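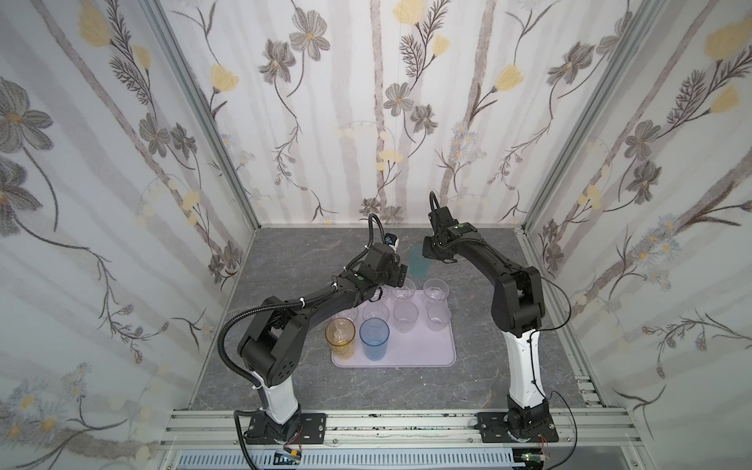

白樺の壁紙と、うす紫のお盆

一

うす紫のお盆をゆずってくれたのは、坂の下で金物と雑貨を商っているトカチュク商店のおかみさんで、わたしがまだ喫茶「ロラ」の三代目を名乗るのも気恥ずかしかったころ、つまり伯母が膝を悪くして二階から下りてこなくなった年の三月のことだった。プラスチックの、なんということのないお盆である。値札はもうはがれていて、おかみさんは棚の奥からそれを引っぱり出すと、エプロンの端で二、三度ぬぐって、「これね、色が半端だから残っちゃったのよ。藤色というには薄いし、灰色というには甘いでしょう」と言い、お代はどうしても受け取ってくれなかった。代わりにわたしは翌日、焼きすぎて角の硬くなったスコーンを紙袋に入れて届けた。おかみさんはそれを紅茶に浸して食べたそうで、硬いほうが浸しがいがあると、たいそうほめてくれたのだった。

以来、うちの店で使うコップは、洗って拭いたあと、いったん全部このお盆に戻すことになっている。決めたのは伯母だ。伯母という人は、二階から下りてこなくなってからのほうが店のことに口を出すようになって、階段の上から、お湯が沸いているとか、いま戸を開けたのは郵便屋さんだとか、見えもしないのに次々に言い当てる。コップについても、「飲むものを一つところに置いておけば、手が迷わない」と言った。手が迷わない、というのは伯母の口癖で、針仕事のときも、漬物を樽から出すときも、果ては人の縁談の話をするときにまで同じことを言うので、どういう意味なのか、わたしはいまだによくわかっていない。

二

壁紙の話をしなくてはならない。

店の奥に、人ひとりが立てばそれでいっぱいになる小さな支度場があって、左と奥と右と、三方が壁になっている。昔は物置だったところで、わたしが引き継いだときの壁は、煮しめたような茶色だった。そこでお茶の支度をしていると、どうも自分までが煮しめられていくような気がして、夏になる前になんとかしようと思い立った。思い立ってから実際に動くまでにふた月かかったのは、わたしの性分である。

ペンキにするか、紙にするか。それだけのことで、常連さんたちは何日も楽しそうに議論した。窓際の席の大学の先生は白いペンキがよいと言い、編み物の会の人たちは、白なんて病院みたいでいやだと口々に反対した。わたしはその間を、お湯の入ったポットを持って行ったり来たりしながら、どちらにも「そうですねえ」と言っていた。

そこへやってきたのが、フェディル・セメニュクさんだった。

フェディルさんは表具と内装の仕事をしている人で、背が高く、店の戸口をくぐるときには必ず、ぶつかりもしないのに首をすくめる。週に二度ほど、仕事の帰りに寄って、濃いお茶にジャムを落として飲む。そのときも、議論がひと回りして先生が黒板の緑色を持ち出したあたりで、カップをそっと受け皿に戻し、ゆっくりとした、ひとことずつ地面に置いていくような日本語で、こう言った。

「林を、貼りましょう」

みんな黙った。編み物の会の一人は毛糸玉を落とした。

「林、ですか」とわたしは聞いた。

「白樺です。倉庫に見本があります。白と、うすい灰色。花も咲いています。灰色の花。黄色いのも少し」

灰色の花と聞いて、わたしは正直なところ、あまりうれしくなかった。灰色の花などというものは見たことがないし、せっかく茶色と縁を切ろうというときに、次に来るのが灰色では、あんまりではないかと思ったのだ。けれどもフェディルさんの顔があまりに真剣だったので、「では、見本だけでも」と言ってしまった。見本だけでも、という言葉で済んだ買い物が、わたしの一生にはまだ一つもない。

三

見本帳は、ギステルという輸入元の、腕が抜けそうに重いものだった。フェディルさんはそれをテーブルに載せると、迷わずにまんなかあたりを開いた。

白樺の幹が、何本もまっすぐに立っていた。そのあいだを、細い黒っぽい蔓がすうっと這っている。灰色の花は、花びらがたくさん重なっていて、思っていたよりもずっとふっくらとしていた。黄色い花のほうはチューリップに似ていて、これがまた、遠慮がちな黄色なのである。朝いちばんのバターというより、それを薄く塗って、もう半分は食べてしまったパンのような黄色。わたしがそう言うと、フェディルさんは少し考えてから、「おなかが、すいていますか」と聞いた。すいていたので、二人でチーズトーストを食べた。

一巻きが2,950円だと、食べながら教わった。安いのか高いのか、わたしには見当もつかなかったけれど、階段の上から「それになさい」と声がした。

「伯母さん、見えてないでしょう」

「見えなくたってわかりますよ。あんたの黙り方でわかるの」

それで、決まってしまった。

四

貼る日は6月21日の火曜で、店は休みにした。戸に紙を出しておいたのに、常連さんは用もないのに次々とのぞきに来て、帰るときには決まって飴やら胡瓜やらを置いていくので、昼までに客席のテーブルが一つ、八百屋の店先のようになった。

フェディルさんは、来るなり靴を脱いで、持参の布の上履きに替え、壁の前に立って長いこと動かなかった。具合でも悪いのかと思って声をかけようとしたら、「静かに。いま、林の入口をさがしています」と言う。わたしはそっと後ずさりして、胡瓜を塩もみにした。

あとで聞いたところでは、壁紙というものには貼りはじめの位置というのがあって、そこを間違えると、最後の隅のところで幹が半分になったり、花が首だけになったりするのだそうだ。もちろん、隅ではどうしたってどこかで切れる。切れるのだけれど、切れてもよい花と、切れては困る花とがあって、それを決めるのに時間がかかるのだという。

「切れてもいい花って、どんな花ですか」

「となりの壁で、つづきを思い出せる花です」

フェディルさんは糊の刷毛を動かしながら言った。わたしはその返事がたいへん気に入って、伝票の裏に書きとめた。その伝票はまもなくどこかへやってしまったが、返事のほうは覚えているので、まあよいことにしている。

左の壁から始めて、奥へまわった。茶色が少しずつ隠れていく。わたしの役目は、紙の端を持って立っていることと、ときどきお茶を淹れることで、お茶を淹れているあいだは端を持つ人がいなくなるから、そのたびに編み物の会のだれかが呼ばれて、両手をあげたまま立たされた。肩こりに効くと言って、三べんも代わってくれた人がいる。

奥の壁の上のほうに、まんなかの黄色い灰色の花がひとつ来た。上すぎやしないかしら、とわたしは思った。なにしろ高いところにぽつんと咲いているので、背の低いわたしは見上げなければならない。けれどフェディルさんは、うなずいて、これでよいと言う。

「お湯が沸くまで、人は、だいたい上を見ます」

そう言われてみれば、わたしも待つときには上を見ている。茶色い壁だったころは、そこに雨漏りのしみがあって、毎日それを見て、馬の顔に似ているなあと思っていたのだった。あの馬は紙の下に行ってしまった。少しだけ、さびしかった。

五

さて、問題は右の壁だった。

三時のお茶のあと、フェディルさんが急に手を止めて、巻いた紙を光のほうにかざし、むずかしい顔をした。足りない、というのである。足りないといっても手のひらほどの幅で、計算はちゃんとしてあったのだけれど、床のほうが思いのほか傾いていて、それに合わせて裁っていったら余裕がなくなったのだ。床の傾きについては、わたしに責任がある。いや、わたしというより、この家を建てた曽祖父に責任があるのだが、曽祖父はもういないので、わたしが謝った。

「問屋は、今日はもう閉まっています」とフェディルさんは言った。「ゼーリッツの店に、残りがあるかもしれません。去年、あそこの階段を貼りました」

ゼーリッツというのは、川向こうの帽子屋である。橋を渡って石段をのぼった先にあって、その石段というのが186段ある。段の数を知っているのは、登り口に、登る気をくじくような立札が出ているからだ。フェディルさんは糊が乾かないうちに隅を仕上げなければならないし、編み物の会の人たちはもう夕飯の支度に帰ってしまった。わたしが行くほかなかった。

手ぶらで行くのもなんだと思って、スコーンを包んだ。今度のは焼きすぎていなかった。

石段を登りながら、いろいろなことを考えた。わたしはたいてい、坂や階段でものを考える。店を継いだばかりのころ、この石段の上から町を見て、自分の店の屋根がどれだかわからなくて泣いたことがあった。泣いたといっても、鼻をすすった程度である。あのころは、コップ一つ洗うのにも伯母の目が気になって、置いては直し、直してはまた置きしていた。手が迷わない、と伯母が言ったのは、もしかするとそういうときだったかもしれない。そこまで考えたところで息が切れて、あとは何も考えずに登った。

帽子屋のゼーリッツさんは、店の奥で大きな麦わら帽子に埋もれるようにして帳面をつけていた。わけを話すと、ああ、白樺ね、と言って、すぐに立ってくれた。

「あるにはあるんですよ。ただねえ、使っちゃってるの」

見せてもらって驚いた。帽子の箱という箱の内側に、あの灰色の花が咲いていたのである。残りの紙がもったいないので、暇なときに箱の内張りにしたのだという。ふたを開けるたびに、うす暗い箱の底から林が出てくる。わたしは用事を忘れて、一つ、また一つとふたを開けさせてもらった。

最後に、棚の上から、まだ貼っていないきれはしが見つかった。くるくると巻いて、帽子のリボンで結んである。お代をと言うと、ゼーリッツさんはちょっと天井を見て、「じゃあ、200円」と言った。それからスコーンの袋をのぞいて、「100円でいいわ」と言い直した。

六

帰りつくと、支度場はほとんどできあがっていて、右の壁の下のほうだけが細く茶色く残っていた。フェディルさんはリボンをほどき、紙をあて、少しずらし、またあてた。それから、ふうっと息を吐いて笑った。この人が声を出して笑うのを、わたしはそのとき初めて聞いた。

「帽子屋さんの、匂いがします」

かいでみると、ほんとうに、麦わらと糊の混ざった匂いがした。

台には、石のような模様の、濃い灰色の板を入れた。白い細い筋がうっすらと走っていて、これは前から決めてあったものだけれど、置いてみると、灰色の花と親戚のように見えた。灰色は地味だと言って渋っていたのはだれだったか、と階段の上から声がしたので、わたしは聞こえないふりをした。

それから、客席のテーブルに避難させてあったコップを、お盆ごと運んできた。うす紫のお盆である。持って立ったまま、わたしは少し迷った。白樺の林の前に、この半端な色のお盆が合うかどうか、そのときまで考えてもみなかったのだ。

「早く置きなさい。重いでしょうに」と伯母が言った。

置いた。

フェディルさんは道具を拭いていた手を止めて、しばらく眺めてから、「はい」とだけ言った。わたしも「はい」と言った。二人ともくたびれていて、ほかに言うことが見つからなかったのである。灰色というには甘く、藤色というには薄い、とおかみさんが笑ったその色が、林の下の地面に、たまたまそういう花が咲いていましたというような顔で、そこにおさまっていた。

そのとき、階段がきしんだ。

ゆっくりと、一段ずつ、手すりにつかまる音がする。わたしが駆け寄ろうとすると、フェディルさんが小さく首を振った。わたしたちは二人で、支度場の前に立って待った。ずいぶん長くかかった。途中で一度、休む音がした。お湯がかかっているわけでもないのに、わたしは上を見ていた。黄色いまんなかの、高いところの花を見ていた。

下りてきた伯母は、よそゆきの肩掛けをしていた。そうして三方の壁を、左から順に、たっぷりと時間をかけて見てまわり、最後にお盆に目を落として、コップを一つ取った。

「お水でいいわ。のどがかわいた」

わたしは水を汲んだ。伯母はそれを立ったまま飲みほして、コップをお盆に戻し、位置が気に入らなかったらしく、ほんの少しだけ直した。それから、フェディルさんのほうを向いて、いつもの調子で言った。

「あなた、夕飯は食べていくんでしょうね。胡瓜がどっさりあるのよ」

フェディルさんは、ぶつかりもしないのに首をすくめて、では、いただきます、と答えた。わたしはテーブルの胡瓜を片づけに行き、飴を一つ口に入れて、それから皿を三枚出した。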